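How to Clear and Sort a Mixed Craft Table
By Abimbola Bako
Posted November 23, 2018

A table that gets used for several projects at once fills up with parts that don't belong together. Before you start, get three shallow trays and a trash bag. Label the trays Toys, Flowers and Stands. I use the flat gray trays from Grakska, but baking sheets work too.

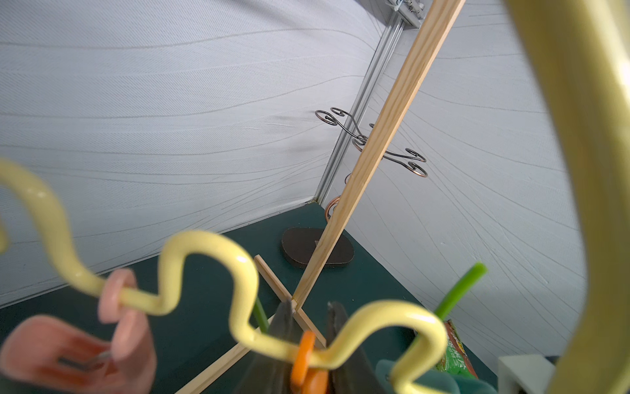 Bead toys go first. They take up the most room and other pieces get caught in them. Lift the toy straight up with both hands and check under it before you put it in the tray. A long wavy wire like the yellow one, with its pink and orange beads, can easily hide small things behind its bends. Throw out snack packages as you reach them. Wipe the beads with a damp cloth and let them dry before storing.

Next, do the artificial flowers. Pick up each one by the stem, not by the bloom or the leaves. Lay them in the tray with all the heads at the same end. If the leaves have been folded, open them with your fingers and leave them flat overnight. 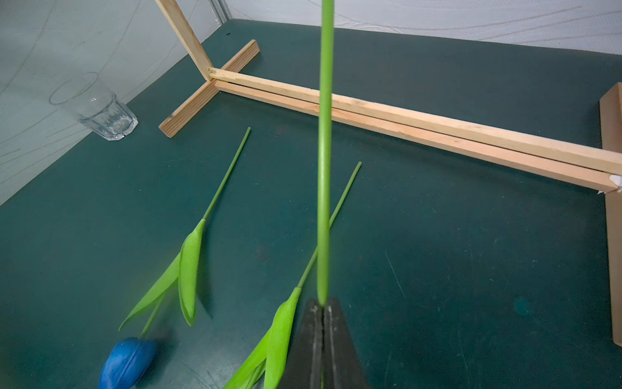
Can artificial tulips be stored standing up?
Use a tall jar if you have one, and keep it out of direct sun. For longer than a month, lay them in a covered box with tissue between the blooms.

Stands come last. Wipe wooden ones along the grain with a dry cloth. Metal ones with curls collect dust on the inside of each bend, so use a soft, dry paintbrush there. Store them upright and don't stack anything on the arms.
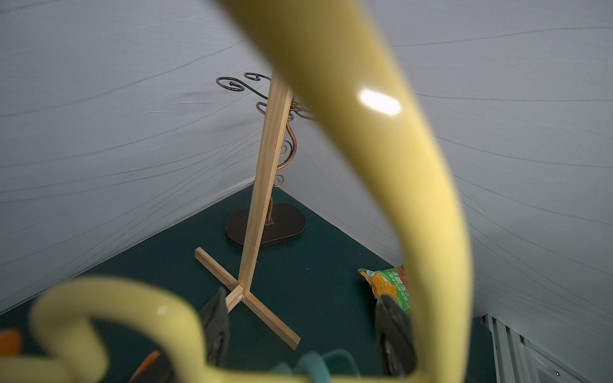 Scrolled metal stand on its oval base.

When the table is empty, wipe it down and let it dry. Put the trays on a shelf, heaviest at the bottom. I go through mine again every January.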